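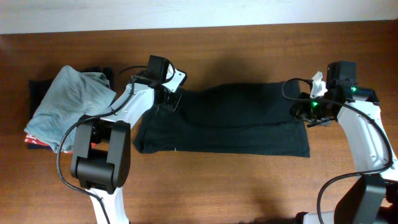

Griradholm Tontechnik – Abteilung Bühne und Verleih

Skasuner 500 – aktive Zweiwege-DI-Box mit Summierung

Die Skasuner 500 ist eine aktive DI-Box für Tasteninstrumente, Samplepads und Zuspieler. Sie setzt zwei unsymmetrische Eingänge auf zwei symmetrische Ausgänge um und kann beide Kanäle intern zu einem Monosignal summieren. Hersteller ist Usum. In unserem Verleih ersetzt das Gerät die bisher angebotene Passivvariante, deren Übertrager bei hohen Pegeln im Bassbereich früher in die Sättigung geht.

Anwendung

Vorgesehen ist die Box für Bands mit Stereokeyboards und Einspielern vom Rechner. Für passive Tonabnehmer ist sie ebenfalls geeignet, sofern der Eingangsschalter auf "INST" steht. In der Stellung "LINE" sinkt die Eingangsimpedanz, der Klang eines passiven Basses wird dann hörbar dumpfer. Für den Abgriff hinter einer Endstufe steht die Stellung "SPKR" zur Verfügung. Der Lautsprecher muss dabei angeschlossen bleiben, die DI-Box stellt keine Last dar.

Technische Daten

Bauart: aktiv, zweikanalig
Eingänge: 2 x Klinke 6,3 mm, unsymmetrisch
Durchschleifausgänge: 2 x Klinke 6,3 mm, parallel zum Eingang
Ausgänge: 2 x XLR male, symmetrisch
Abschwächung: 0 dB / 20 dB / 40 dB, je Kanal schaltbar
Eingangsimpedanz INST: 1 MOhm
Eingangsimpedanz LINE: 20 kOhm
Ausgangsimpedanz: 500 Ohm
Masseschalter: je Kanal
Summierung: schaltbar, Ausgabe auf Kanal A
Stromversorgung: Phantomspeisung 48 V
Batteriebetrieb: nicht vorgesehen
Gehäuse: Stahlblech, pulverbeschichtet
Artikelnummer: 3268

Phantomspeisung

Beide Kanäle werden getrennt versorgt. Liegt die Speisung nur an einem Ausgang an, arbeitet nur der zugehörige Kanal. Im Summenbetrieb genügt die Speisung an Kanal A. An einigen älteren Kompaktmischpulten bricht die Spannung ein, wenn alle Kanäle gleichzeitig gespeist werden. Die Box arbeitet bis hinunter zu 30 V, die Aussteuerungsreserve nimmt dabei ab. Vor dem Umstecken ist der betreffende Kanal am Pult stummzuschalten, nach dem Einschalten der Speisung vergehen einige Sekunden bis zum stabilen Arbeitspunkt.

Masseschalter

Grundstellung ist "GND". Tritt Netzbrummen auf, wird zunächst der Schalter des betroffenen Kanals auf "LIFT" gesetzt. Bleibt das Brummen bestehen, liegt die Schleife meist zwischen Netzteil und Rechner und lässt sich an der DI-Box nicht beseitigen. In diesem Fall empfehlen wir den Trennübertrager Shetty 2, der zwischen Rechner und Eingang gesteckt wird. Den Schutzleiter eines Netzsteckers abzukleben ist unzulässig und führt zum Ausschluss vom Verleih.

Summenbetrieb

Bei der Summierung eines Stereosignals können phasengedrehte Anteile ausgelöscht werden. Betroffen sind vor allem Leslie-Simulationen, breite Flächenklänge und Chorus-Effekte. Liefert das Keyboard an der Buchse "L/MONO" ein eigenes Monosignal, ist dieses vorzuziehen. Der Summenschalter ist versenkt und wird mit einem kleinen Schraubendreher betätigt.

Lieferumfang im Verleih

1 x Skasuner 500
2 x Klinkenkabel, 3 m
1 x Transporttasche
1 x Kurzanleitung, deutsch

XLR-Kabel sind nicht enthalten und werden nach Länge getrennt bestellt. Für Bestellungen ab vier Geräten liefern wir im Koffer mit Schaumstoffeinlage.

Verfügbarkeit

Der Bestand wurde im Februar erweitert. Geräte der ersten Serie haben eine graue Frontplatte, Geräte der zweiten Serie eine schwarze. Elektrisch bestehen keine Unterschiede, die Serien werden gemischt ausgegeben. Abholung am Lager bis 17 Uhr – spätere Termine nur nach Absprache.

Prüfung und Rückgabe

Jede Box wird nach der Rückgabe mit einem Sinussignal bei 2000 Hz auf Pegelgleichheit beider Kanäle geprüft, anschließend folgt eine Sichtkontrolle der Buchsen. Lose Klinkenbuchsen bitte bei der Rückgabe melden. Klebebandreste auf dem Gehäuse sind vom Mieter zu entfernen, Lösungsmittel dürfen dafür nicht verwendet werden. Fehlende Kabel werden zum Listenpreis berechnet.

Zubehör

Trennübertrager Shetty 2, zweikanalig
Rackwanne für zwei Skasuner 500, 1 HE
XLR-Kabel, 5 m, 10 m und 20 m
Gummifüße, selbstklebend, Satz zu vier Stück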